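How to clear clothes off the sofa and into a basket (and keep it that way)

Posted 6 July 2025 by Linnea Tangen

Quick one today. Wash is piling up, half of it on the sofa, you know the deal. My method for getting clothes off the seat and into one basket before people sit on them. Not fancy. Works in a small place, works in a corner behind screens, works in a proper living room if you have one.

What you need

One basket. Handles on both sides, holes in the walls so things can breathe. A cloth for the seat. A lint roller if you have pets. That's the shopping list.

About the basket. I went through a Hedero first, tall one, with a lid. Lid was a mistake. Clothes ended up on top of the lid. Then a Fagerlund fabric bag thing that fell over every time I dropped jeans in. A plain plastic basket with an open top is better than both. Cream or white is good, you can see a stray sock at the bottom.

Peel the label off the inside before you start using it, or do it later like me and scrape at it with a fingernail in December.

Step 1. Put the basket in front of the sofa

On the floor, close. Arm's length from the seat. If you have to walk, you will throw, and if you throw you will miss. Handles pointing left and right so you can grab it straight up when done.

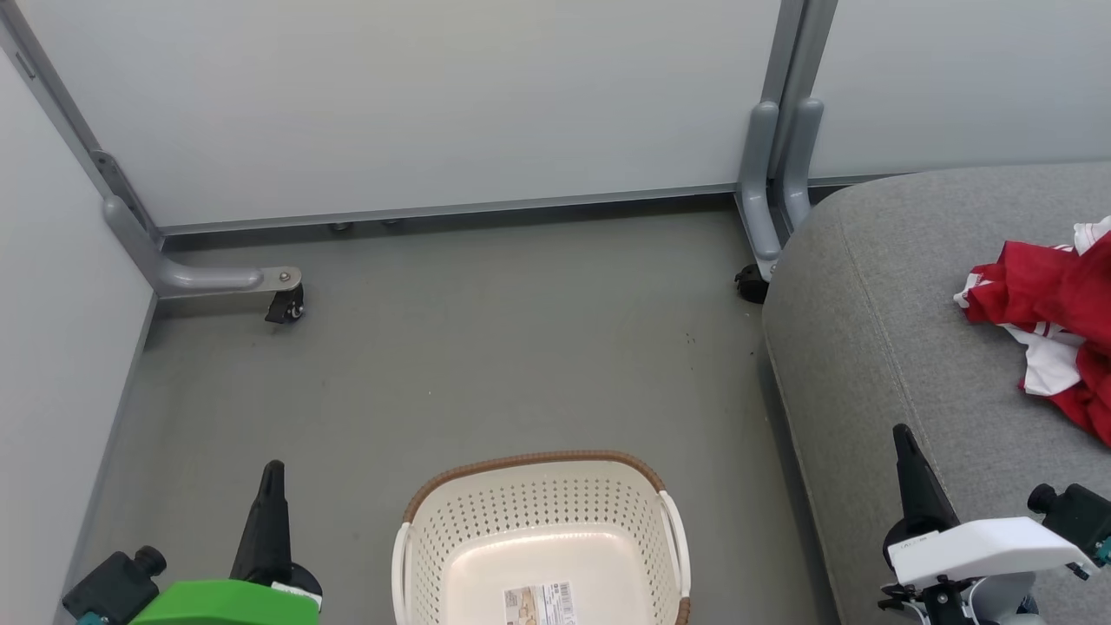
Step 2. Pick up one thing at a time

Sounds slow. Isn't. Grabbing the whole heap means socks drop out the bottom and end up under the sofa. One piece, lift it clear of the seat, give it a shake over the basket. Sports stuff especially, shorts and jerseys bunch up and hide things in the folds.

While it's in the air:

Check pockets. Tissues, coins, a gum wrapper.
Turn it right side out if it has a print. Or inside out if you're going to wash it that way, just pick one and stick to it.
Quick look for stains. Anything bad goes over the rim of the basket, so you see it at the machine.
Sniff test. Clean goes back to the closet, no arguing.

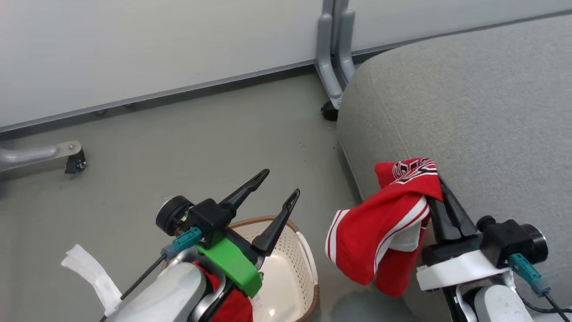 Reds need a bit of care. Red with white trim is the worst, the red can bleed and then the trim goes pink. Keep those together and wash cold, first time by themselves. Take them out the minute the cycle ends. I left a set sitting overnight once. Pink stripes ever since.

If the care tag says something else, go with teh tag.

Step 3. Lower it in, don't lob it

Let go when your hand is over the basket. Let it bunch up, no folding, it's going in the wash anyway. Folding dirty laundry is a hobby. Heavy things like jeans and towels at the bottom if you can, light stuff on top. If a sleeve hangs over the edge tuck it in now, it'll catch on a door handle later.

Step 4. Go back for the second piece

There's always another one. You put the first thing in, feel done, wander off, and there's still a shirt lying near the arm of the seat. Look at the whole top of the sofa. Then the gap at the back if yours has cushions that come off. Then the floor, and under any screens or panels you have standing nearby, small things roll under there.

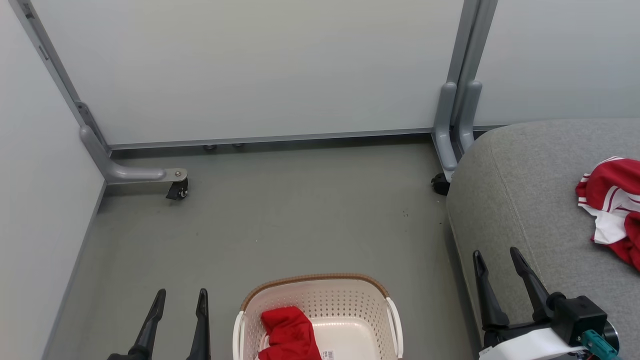
Seat's clear? Wipe or brush it right away. Woven gray fabric shows lint from red cotton like crazy. Lint roller along the seam first, then the front edge where legs rub. Damp cloth only if the fabric maker says it's OK. Don't scrub, just press and lift.

Step 5. Stop at the rim

When clothes reach the rim, that's a load. Don't push down and keep going. My Zudgate washer is small and a basket stuffed tight doesn't fit in one go, so the rim is my measuring line. Yours may be differnt, try it once and remember.

Lift with both handles. Knees, not back. Straight to the machine, no putting it down "for a second" in the hallway.

Step 6. Bring the empty basket back

Most people skip this. Basket stays by the washer, clothes go back on the sofa, start over. Bring it back as soon as the load is in. Same spot every time, beside the sofa or in the nearest corner. If you share the place, tell everyone where the spot is. Then tell them again.

Extra notes

Wet things don't go in the basket. Hang first, basket after.
2 baskets is fine if you sort lights and darks early. I don't, no room.
Wash the basket too, now and then. Warm water, dish soap, old toothbrush for the holes. A woven rim wants a damp cloth and a full dry after.
Soft seat with no back, like an ottoman? Same steps, just check all the way around, things slide off every side.

OK that's it, machine's beeping. Leave a comment if you do it some other way.
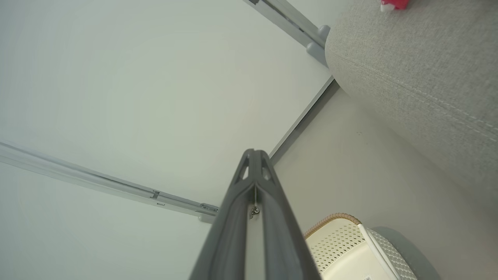 Comments

Ragnvald Bakke: Tried the cold wash on red and white shorts, used a color catcher sheet as well and the trim stayed white. I would add, close the zippers before they go in the basket. Mine chewed up a jersey. Do you wash the lined ones inside out?

Linnea Tangen: Yes, lined ones inside out, they dry faster on the line too. Zippers, good point, adding that to step 2 when I get a minute.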